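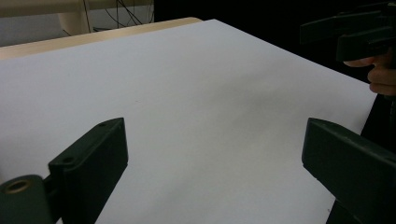 White paper laid over the table, Allbridge Textile Loan Service.

1/13
The Allbridge Textile Loan Service will reopen to schools, drama societies and community groups in September. This thread sets out how borrowed pieces should be unfolded, kept and refolded while they are in your care. It replaces the printed sheet issued with earlier loans.

2/13
The collection at present holds 662 catalogued pieces, from plain lengths and curtains to made-up items with gathered, pleated or elasticated parts. Last year the service issued 778 loans. Most pieces came back in good order, and we thank borrowers for the care they took.

3/13
The commonest fault on return was hard creasing. A crease pressed into cloth for several weeks under other items is slow to come out, and in older pieces it can mark the fibre for good. Most of the guidance below concerns folding for that reason.

4/13
Before a piece is taken out of its bag, please cover the table with clean white paper. Plain paper from a roll or large sheets are equally suitable. Newspaper, brown paper and anything printed should not be used. A wooden table should always be covered, however well it is kept.

5/13
Look over the paper once it is down. Specks and loose threads show up readily on white and should be removed before the cloth is put on top. If a mark will not lift, turn the sheet over or take a fresh one. Pens, drinks and food are to be kept on a separate table — this applies to staff and pupils alike.

6/13
Flat cloth is folded in wide, easy folds, with the hand kept underneath as each layer is turned. Do not run a thumbnail or ruler along the edge. Borrowers are often anxious that the corners should meet. They need not. A loose shape with uneven corners will do the cloth less harm than a sharp square.

7/13
Gathered cloth needs more patience. The puckers should be left to sit as they fall, and the plain part folded around them. Please do not stretch a gathered band to make it lie level, and do not iron it. If a diagonal crease appears across the plain part while you are folding, open the piece out again and start from the other side.

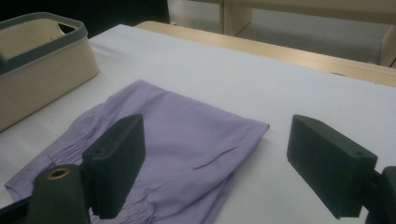
8/13
Once folded, a gathered piece goes at the top of the box. Nothing is to be placed on it. Plain lengths may be stacked two deep, with a sheet of tissue in between, and heavy curtains travel in a box of their own. Tissue is supplied with each loan and should come back with it, used or unused.

9/13
On colour: lavenders, mauves and other soft purples fade unevenly in strong daylight, and the change is seen first along the folds. Please keep these pieces away from windows when they are not being handled. A cupboard shelf is quite sufficient. Purple and red pieces are not to be stored touching white ones.

10/13
Washing. Borrowers are asked not to wash, spot-clean or steam any piece, including those that appear robust. Should something be spilt, blot it with a clean white cloth, leave the piece open on paper and telephone the service the same day. No charge is made for accidents that are reported promptly. Charges may be made where cleaning has been attempted at home.

11/13
Each piece carries a cotton tape with its catalogue number. The tape must stay on, even where it would be seen on stage; it can be turned under and held with a single loose stitch. Piece 485 came back this year without its tape and was out of circulation until it had been identified and checked. We would rather not repeat the exercise.

12/13
Collection and return. Boxes may be collected from the Warkell Road entrance between 10 am and 4 pm. Groups in Sovard and the outlying villages may use the delivery round, for which 2 weeks' notice is required. Returned boxes are opened in the presence of the borrower where time allows, and a receipt is given. The Brunner store is closed to visitors and does not accept returns.

13/13
Enquiries about individual pieces, including whether a particular item is suitable for younger children to handle, should be addressed to Nadja Imhof, Loans Officer. Please quote the catalogue number. Requests for the autumn term are being taken now — forms are available from the loans desk and from school offices already registered with the service.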